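# Casado Cotton Knitting Yarn, Worsted Weight

Casado is a plied cotton yarn for hand knitting and crochet. It is spun for toys, baby clothes, dishcloths and summer sweaters, and it is the yarn most of our toy clothing patterns are written for. Wurkstead has sold it since the shop opened, and the current version has a slightly tighter twist than the old one, so it splits less on the needle.

If you have older balls at home, you can mix them with new ones in the same project as long as you keep them in separate stripes or sections. The colors are close but the surface looks different side by side.

## What you get

Casado is sold in center-pull balls and on cones. The balls are the better choice for small projects and for anything with stripes. The cones are meant for machine knitters, classes, and people who make the same thing many times over.

| Item | Detail |
|---|---|
| Fiber | 100% cotton, combed |
| Weight | Worsted |
| Plies | 3 |
| Cone length | 1000 or 2000 yards |
| Care | Machine wash cool, dry flat |
| Sold as | Single ball, cone, color card |

Each ball has a paper band with the color name, the dye lot and the care symbols. Cones carry the same information on a sticker inside the tube. Keep the band or take a picture of the sticker before you throw anything out. We can't identify a dye lot from a piece of yarn sent in the mail.

## Choosing needles

Most knitters get a good fabric for garments on a US 7 needle. For toy clothes go down two sizes. A small sweater made at garment gauge looks loose, and the neck will stretch out the first time it is pulled over a stuffed head.

Cotton has very little give compared with wool. Wood or bamboo needles hold the stitches better than metal ones, and beginners usually find them easier. If your tension is already tight, metal is fine and will save your hands some work.

Knit a swatch, wash it, and let it dry before measuring. Casado shortens a little in length on the first wash and hardly changes in width. Measuring an unwashed swatch is the usual cause when a finished body comes out too short.

## Stripes on small sweaters

Two-color stripes are the most common use for Casado in our classes. The yarn shows each stitch clearly, so uneven tension is visible, but so is good work. Stockinette is the simplest choice and looks best with plain stripes.

Carry the resting color up the inside edge when the stripes are six rows or less. Catch it every second row with the working color. For wider stripes, cut the yarn and weave in the ends as you go. Leaving all the ends for the last evening is how sweaters end up in a drawer.

Let the collar and hem roll by themselves. Stockinette curls without any help, and on a toy sweater a rolled edge is quicker than ribbing and easier to stretch. Work six to eight rows in a single light color after the last stripe, then bind off loosely with a needle two sizes larger.

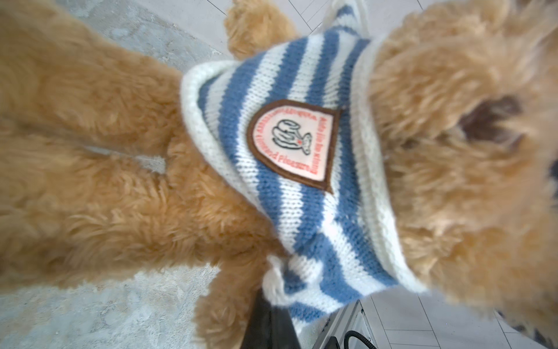
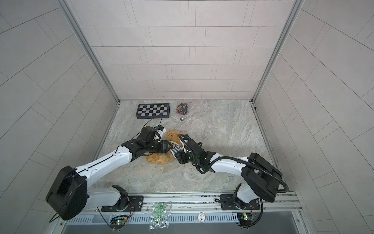 ## Sizing for stuffed toys

Toys vary much more than babies do. Two bears of the same height can have very different stomachs, so measure the one you are knitting for.

Take these measurements with a soft tape:

- Around the widest part of the body, over the fur, without pulling the tape tight
- Around the head at its widest point, including the ears if they are stuffed firmly
- From the base of the neck to where you want the hem
- Around the upper arm

The head measurement decides the neck opening. On many bears the head is larger than the chest, and a closed neck won't go over it. You have two choices: bind off very loosely for a stretchy opening, or leave a slit at one shoulder and close it with a button. For toys that will go to children under 3, leave off the button and use the stretchy neck.

Long or curly fur takes up space. Make the body as wide as the tape reads, with no negative ease. On short, flat plush you can make it slightly narrower and the sweater will stay in place better.

A short body is fine. Toy sweaters that reach past the hips ride up when the toy is sat on a shelf, and then they bunch under the arms.

## Colors

The range is kept small so that we can keep all of it in stock. Current shades:

- **Salt**, an off-white used for collars, hems and light stripes
- **Bleach**, a bright white
- **Harbor**, a medium blue
- **Ink**, a very dark blue
- **Oat**, a pale beige
- **Brick**, a brownish red
- **Fern**, a grayed green
- **Soot**, a soft black

Brick and Ink can release some dye in the first wash. Wash a swatch of either one with a scrap of Salt before you use them together in stripes. A color catcher sheet in the machine deals with most of it. We don't recommend vinegar, which does nothing useful for cotton dye.

Screens show Fern and Oat poorly. Order the color card if the exact shade matters. The cost of the card comes off your first cone order.

## Washing and drying

Turn the garment inside out and wash cool on a gentle cycle. A mesh bag keeps small pieces from wrapping around larger ones. Skip fabric softener, as it coats the fiber and the yarn stops absorbing water. That matters most for dishcloths and washcloths.

Press the water out in a towel and don't wring. Lay the piece flat, push the stripes straight with your fingers, and leave it until it is dry on both sides. Wet cotton is heavy, and a sweater hung on a line will grow longer.

Tumble drying on low won't ruin Casado, but it raises some fuzz and tightens the fabric. For toy clothes this can be a good thing after they have been stretched.

Always take clothes off a toy before washing either one. Stuffing dries more slowly than yarn, and a sweater left on top of it holds the damp in.

## Patterns that use this yarn

**Torirthorpe Pullover.** A striped toy sweater knit from the top down in one piece, with a rolled collar and hem. Written for three body widths, with notes on adjusting between them. Suitable for a first sweater if you can already knit, purl and increase.

**Wultevora Blanket.** A stroller blanket in wide garter stripes. It is worked on the diagonal, so you can stop whenever it is big enough and start decreasing.

**Plain Cloth.** A free dishcloth pattern printed inside the ball band. Good for using up the ends of balls.

All three were written by Tiago Prata, who also answers pattern questions sent to the shop. Please include the page and the row number when you write. It helps to say which size you are making.

## Common questions

**Can I crochet with it?**
Yes. Use a 4 mm hook for toys and a 5 mm hook for clothing. The twist runs in the usual direction for knitting, so some crocheters find that it loosens slightly as they work. Let the ball hang now and then so it can turn back.

**How much do I need for a toy sweater?**
One ball of each stripe color is enough for the smallest and middle widths of the Torirthorpe Pullover. The largest width needs a second ball of the collar color.

**Is it suitable for machine knitting?**
The cones are, on a bulky machine. Wax the yarn as it feeds. It is too thick for a standard gauge bed unless you use every other needle.

**Does it pill?**
A little at the elbows and under the arms. Fuzz on toy clothes comes mostly from the toy. Brush it off before washing.

**Can I return opened yarn?**
Balls with the band still on can be returned. Cones can be returned only if they haven't been wound from.

## Ordering and stock

Balls ship the next working day. Cones are wound to order and take longer, and in May we close the winding room for maintenance, so cone orders placed that month go out in June.

Order everything for one project at once and we will pick it from a single dye lot. If we can't, we will contact you before sending anything. For later top-up orders, put the dye lot in the notes box at checkout and we will check the shelf. Lots are usually gone within a season.

Schools and knitting groups can order mixed boxes by color. Write to the shop with the shades you want, the number of knitters and whether they will be using needles or hooks.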